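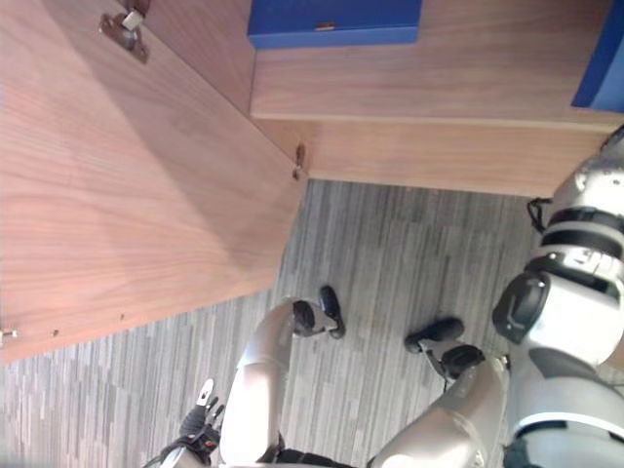

最終更新日:2018-12-31

トップ 研究紀要 目次 前の節へ 次の節へ 参考文献

3. 家庭内の収納と「しまい言葉」

3.1 この節のねらい

前節では、聞き取りの場で住民の方々が使われた言葉のうち、食事と来客にかかわるものを取り上げた。本節ではもう少し家の奥のほうへ入らせていただいて、物を片づけるとき、あるいは片づけた物をふたたび取り出すときの言い回しについて考えてみたい。筆者はこれらをまとめて仮に「しまい言葉」と呼んでいる。もう少し学術的な名称があるのではないかと査読の段階でもご指摘をいただいたのだが、調査に協力してくださった方々がこの呼び名をたいへん面白がってくださり、二年目からは先方の口からも自然に出てくるようになったので、そのまま残すことにした。

対象としたのは、フリークステッド(Flirkstead)とサスモント(Sasmont)の二地区に暮らす日本語話者の家庭である。どちらの地区も、親の世代が仕事のために移り住み、子の世代がそのまま根を下ろしたという家が多い。家の中では日本語、外では現地の言葉という使い分けが長く続いてきたが、その境目は玄関できっぱり引かれているわけではなく、台所には台所の、納戸には納戸の混ざり方がある。筆者が収納に目を向けるようになったのも、ある家で夕食をごちそうになった折に、同じ皿について親御さんが「しまっておいて」、娘さんが「戻しておいて」と言われたのが妙に耳に残ったからであった。

3.2 資料と方法

分析に用いたのは、60世帯から得た聞き取りの記録である。このうち6世帯については、許しを得て、年末の大掃除の時期にも重ねてお宅にうかがった。12月の家というものは、ふだんは開けない場所がつぎつぎに開き、何年も口にしていなかった言葉がひょいと出てくるもので、調査者にとってはまことにありがたい季節である。もっとも、忙しいさなかに客を迎えるご家族にしてみれば迷惑な話であったに違いなく、この場を借りてお礼とお詫びを申し上げたい。

聞き取りでは、あらかじめ用意した質問をひととおりうかがったあと、家の中を案内していただきながら自由に話してもらった。質問票のほうでは、棚、引き出し、戸棚、箱、袋のそれぞれについて、そこへ物を入れるときに何と言うか、出すときに何と言うか、場所が変わったときに何と言うかを尋ねている。得られた表現のうち、二世帯以上に現れたものを分析の対象とし、これが異なり語で82になった。一世帯にしか現れなかったものにも捨てがたい味わいの表現が多く、これらは別稿に譲る。

図3.1 開き戸のある木製の収納

記録の書き起こしにあたっては、トロルノン(Trornon)という注釈用の道具を使った。発話の時刻と、その時に話題になっていた場所とを並べて書き込めるように作ったもので、調査の途中で欄の並びを二度も変えてしまったために、初年度の記録を読み直すのにはかなりの時間がかかった。同じことをなさる方には、欄の並びを最初にじっくり決めておかれることをお勧めしておく。

3.3 「しまう」と「戻す」

まず目につくのは、「しまう」と「戻す」の使い分けに世代の差がはっきり見られたことである。親の世代では「しまう」が広く使われ、行き先が棚であろうと引き出しであろうと、ほとんどの場合にこの一語で間に合っている。一方、子の世代では「戻す」が優勢で、「しまう」は衣類や季節の道具のように、当分のあいだ使わない物に限られる傾向があった。

この差をどう読むかは、なかなか難しい。いちばん素直な見方は、現地の言葉で片づけを表す言い方が「元の所へ」という意味を含んでおり、子の世代がそれを日本語に写しているというものである。ジョルジェヴィッチ(Đorđević)地区の予備調査でも似た傾向が見られ、当初は筆者もこの見方に傾いていた。ところが記録を読み進めてみると、子の世代であっても、祖父母と同居した経験のある方では「しまう」の幅が広いままに保たれている。周囲の言葉の影響だけで説明しようとすると、この方々のことがうまく収まらない。

もうひとつ考えられるのは、物の居場所を誰が決めるか、という家の中の役割の問題である。「戻す」と言うためには、その物にすでに決まった場所がなければならない。決めたのはたいてい親であり、子はその決まりに従って物を返す側にいる。親の側から見れば、どこへ入れるかは自分の裁量であるから、「しまう」で何の不足もないわけである。この見方に立つと、子の世代が自分の家庭を持ったあとに「しまう」が増えるはずで、実際、サスモントで独立された方の何人かからは、近ごろ自分の口ぶりが母親に似てきたという述懐が聞かれた。まことに微笑ましい話ではあるが、数の上で確かめるには、あと何年か時を置いて同じお宅をお訪ねしなければならない。

3.4 取り出すときの言葉

取り出す場面では、世代よりも地区による違いが目立った。フリークステッドでは「出す」と並んで「おろす」がよく使われる。高い棚から物を取る動作に限らず、新しい手ぬぐいや食器を初めて使うときにも「おろす」と言い、こちらは日本国内でもよく知られた用法である。興味深いのは、この二つの意味が若い話者の中でつながっている場合があることで、新しい物はみな高い所に置いてあるから「おろす」と言うのだ、と理由まで添えて説明してくださった方があった。語源の説明としてはさておき、その方のお宅では代々そのように物が置かれてきたのだろうと思うと、こうした理解もまた大切な資料である。

サスモントでは「おろす」は少なく、代わりに「あける」が広がりを見せる。戸をあける、箱をあける、という基本の用法のほかに、「お茶碗をあけてきて」のように、容れ物ではなく中の物を目的語に取る例が記録された。聞き返すと、戸棚をあけて茶碗を持ってくる、という一続きの行いを指しているという。容れ物をからにするという意味の「あける」とも紛らわしく、筆者などは初め、茶碗の中身を捨ててくるよう頼まれたものと思い込んで、台所でしばらく途方に暮れたことがある。

この用法は、親の世代にも子の世代にも現れる。また、話者の出身地をさかのぼってみても、特定の地方に偏ってはいない。したがって、移住前の方言がそのまま持ち込まれたと考えるよりも、サスモントの家どうしの行き来のなかで育ったものと見るほうがよさそうである。同地区では長らく、休日の持ち寄りの食事会が続いており、よその家の台所で「あれを取って」と頼み合う機会がたいへん多かった。勝手の分からない家では、物の名より先に、どこをあければよいかを伝えなければならない。そうした場面の積み重ねが目的語の移動を促したのではないか、というのが現時点での筆者の推測である。

3.5 呼び名のない場所

最後に、予想していなかった結果をひとつ記しておく。質問票では収納の場所の呼び名も尋ねたのだが、どの家にも、はっきりした名前のない場所がいくつかあった。廊下の突き当たりの棚や、階段の下の物入れがその代表で、家族のあいだでは「あっち」「下のとこ」「おばあちゃんの」といった呼び方で不自由なく通じている。回答欄の空白を埋めようとして正式な名をうかがうと、皆さん少し困った顔をなさって、家族で相談が始まることもあった。その相談の録音は、最も長いもので120秒に及ぶ。

こうした呼び方は、二言語のどちらにも属さないように見えて、じつは日本語の指示詞の体系に深く支えられている。現地の言葉をおもに使う子の世代でも、家の中の場所を指すときには「あっち」「そっち」が残りやすく、文全体は現地の言葉でありながら、そこだけ日本語になる例が両地区で見られた。親族の呼称が残りやすいことは先行の研究でも繰り返し述べられてきたが、場所を指す言葉についても同じ目配りが必要であろうと思われる。とりわけ「おばあちゃんの」のように、呼称と場所とが一つに溶け合った言い方は、その方が亡くなられたあとにも使い続けられており、若いご家族のなかには、由来をご存じないまま口にしておられる方もあった。

なお、本節の分析では声の調子や身ぶりを扱うことができなかった。「あっち」の一語がどの場所を指すかは、あごの向きや目の動きに頼るところが大きく、書き起こしの上ではどうしても抜け落ちてしまう。次節では、この点を補うため、家族どうしのやりとりを少し長めに引きながら、指示詞の使われ方をあらためて検討することにしたい。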